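Drudstead Planner: Frequently Asked Questions
Updated 26th April

What does Drudstead do?
It takes what a robot's head camera sees, works out which parts of a piece of furniture can move and how, and plans a path for the hand. Drawers are our favourite. They look dead simple and they're full of lovely problems!

Do I need a 3D model of my furniture?
No. The perception module, Memley, fits a box and a sliding axis to whatever it finds. A model helps if you've got one, but most of our own tests run without.

Why does the planner care about things on top of the furniture?
Push a drawer too hard and the whole cabinet shifts, and anything light or round on it can roll. Memley tracks loose objects as separate bodies and the planner adds a cost for disturbing them. We're really chuffed with this part.

Can it tell a tipped can from an upright one?
Yes, as of the October release. Orientation is now part of the object state, so you can write rules against it.

Where should the hand make contact?
That's up to the contact sampler. It scores 185 candidate points on the drawer front by default, and the knob doesn't get special treatment. You can change the number in the config file, and on a slower computer 15 is plenty to get started.

My drawer is grey on grey and the edges vanish. Any tips?
Turn on the depth-edge filter first, then lower the gloss threshold. Shiny paint throws reflections that look a lot like edges to the segmenter. Our nightstand has exactly that sort of finish, and we learned heaps from it.

What does the head camera see during a drawer task?
Three views with the drawer open and the hand down at its right side:

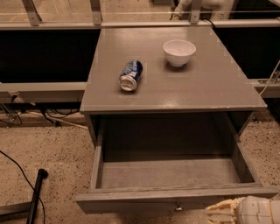
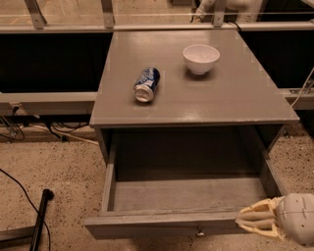
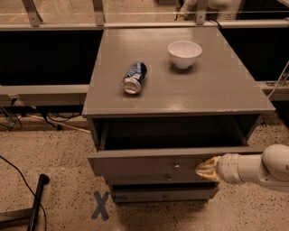 Maeve Egan wrote in to say the disturbance cost made her planner far too timid until she halved the weight, and she'd love to see it set per object instead of once for the whole tabletop. Per-object weights are on the list, Maeve, and there's a rough branch you can try now.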